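4.2 Who gets to be a couple on the carpet?

So now I get to the part of the data I enjoyed the most, and I'll admit I enjoyed it more than a researcher probably should. The interviews in 4.1 were about how fans pick a favorite photo from a premiere. In this section I look at what happens to the captions once two actors have arrived at the same event in outfits that seem to go together.

My material is the set of 393 fan posts I saved after the Fustatberg costume gala, which happens every October and gets covered by pretty much every celebrity site I read (and I read a lot of them). I threw out anything that was only a repost. Of what was left, 300 posts named at least two guests, and those are the ones I coded for this section. Signe Ravn coded them too, without seeing my labels, and then we sat down with a very large pot of coffee and argued until we agreed.

The first thing we noticed is how fast the word "couple" shows up. The singer Flinia and the actor Wida arrived 13 minutes apart, through different doors, and were still called a couple in captions posted before either of them had reached the dance floor. Their costumes came from the same old movie – that was really all anybody had to go on. I had expected fans to be careful about this, or at least to add a question mark. Some did! But the question marks mostly came later, in the replies, when people started asking each other where the story had come from.

The second thing is that the sites and the fans don't use the word in the same way. A site will write "couple costume" and mean the costume. Fans read the headline, drop the second word, and carry on from there. Signe calls this "caption drift," and I've borrowed the term for the rest of the paper because I like it so much. We found it most clearly in the posts about Baldursdóttir, who came with her cousin and spent the following month being asked when the wedding was.

I don't want to make fans sound silly here, because I'm one of them. In the interviews, four people told me they knew perfectly well that two stars weren't dating and wrote the caption anyway, since it was more fun and their friends would get the joke. That's a different kind of post from one that gets the facts wrong, and our first coding sheet had no room for it. We added a "playing along" label and went back through the whole set, which took us most of a month of evenings. The labels as we finally used them are stated couple, guessed couple, costume only and playing along, and the disagreements that remained after the second round are in the appendix.

Figure 4. A whiteboard with no readable writing, an eraser held against its lower part in a hand-held gripper.

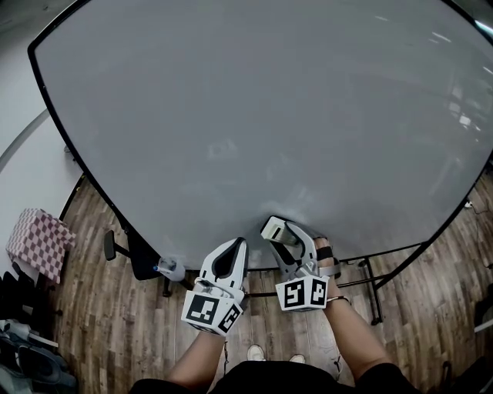

Going back through everything also changed how I read the jokes. A post we had both marked as a plain mistake would turn out to have a string of replies underneath from the same small group of friends, all keeping the bit going. Without the replies I would have gotten it wrong, and I suspect some earlier studies did too, my own master's thesis included. I come back to the reply threads in 4.3, where I look at what happens when one of the stars joins in.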